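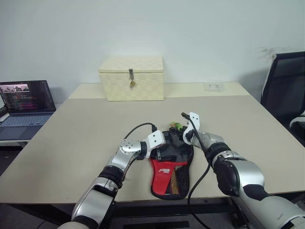 Leanne Dobson wrote after the last lecture that she doesn't see why we should call a memory wrong when the person who has it was there and the person correcting it was not. Her point was that being present ought to count for something. It does count, and it's a good place to pick up, because most of tonight's material is about what kind of authority the rememberer has.

## Week seven: remembering your own life

Reading for this week is the second chapter of the course pack, plus the short piece by Hajnalka Takács on diary methods. If you only have time for one, read Takács.

### Terms from last week

**Episodic memory** is memory for particular events: the afternoon you moved house, the phone call from the hospital. **Semantic memory** is general knowledge, including general knowledge about yourself. You know where you were born, but you don't remember it.

**Autobiographical memory** takes in both. When people tell you about their lives they move back and forth between the two without noticing. "We always went to the coast in May" is a summary. "The year the car broke down" points to an event. In transcripts, mark the point where the speaker shifts from one to the other. The verb tense often gives it away, but not always.

### Accuracy and ownership

Back to Leanne's question. There are two claims a person might be making when they say "I remember".

1. The event happened as I say it did.
2. This is how the event is for me now.

The first can be checked against diaries, letters, photographs and other people. The second can't be checked in that way, and the speaker has an authority over it that a listener doesn't have. Trouble comes when a listener treats the second claim as if it were the first, or when the speaker does. Siblings arguing over a childhood holiday are usually doing both at once.

Neither claim makes the other unimportant. A clinician may care mostly about the second. A court cares about the first. A historian working with oral sources needs both and has to say which one is in use on any given page.

### The Cornari diaries

The Cornari project asked 28 adults to write down one event each evening, in a sentence or two, with a rating of how much it mattered to them. The full set came to 1,476 entries. Later the same people were shown some of their own entries mixed with altered ones and asked which they recognised.

Points to take from it:

- People accepted altered entries more often when the change fitted their usual behaviour. Someone who normally walked to work would accept an entry saying they had walked on a day when they had taken the bus.
- Confidence was a poor guide. Some of the most confident answers were given to altered entries.
- Ratings of importance made at the time did not match ratings made later. Events that had seemed minor were sometimes remembered well because of what followed them.

The last point is the one Takács spends most time on. An event gets its place in a life story partly from later events — a first meeting is only a "first" meeting once there has been a second. So the memory can change in meaning while its details stay put.

Two cautions. Choosing one event each evening is already a judgement about what counts as an event, and writing it down is a kind of rehearsal. The participants may have remembered their diary days better than other days, or remembered the sentence in place of the day. Iñaki Peñalver raises both in his commentary (course pack, after the chapter), and I think the second is the more serious. 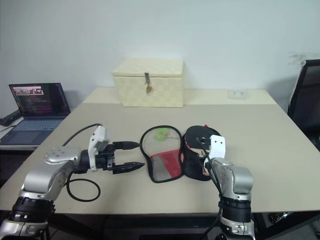
*Figure 2. Lidded box and opened pouch on a table.*

### Field and observer perspective

Some memories are seen from where you stood. In others you see yourself from outside, as a bystander would. The first is called the **field perspective** and the second the **observer perspective**. Older memories tend to be reported from the observer perspective more often than recent ones. Many people can switch between the two when asked, and some report that the feeling in the memory weakens when they move to the outside view.

It's tempting to say that observer memories must be made up, as you never saw yourself from across the room. Amparo Iglesias argues against this in the optional reading. A memory isn't a recording in either case, and a change of viewpoint doesn't by itself show that the content is false.

### For the tutorial

Write down four memories from before you turned twelve. For each one, note the perspective, whether it is a single event or a summary of many, and whether anyone has ever told you the story. Keep it to a page. You won't be asked to read them out.

Baltasar Gallardo is taking the second tutorial group this week, same room as before. Essay plans are due 22 Sep 2018.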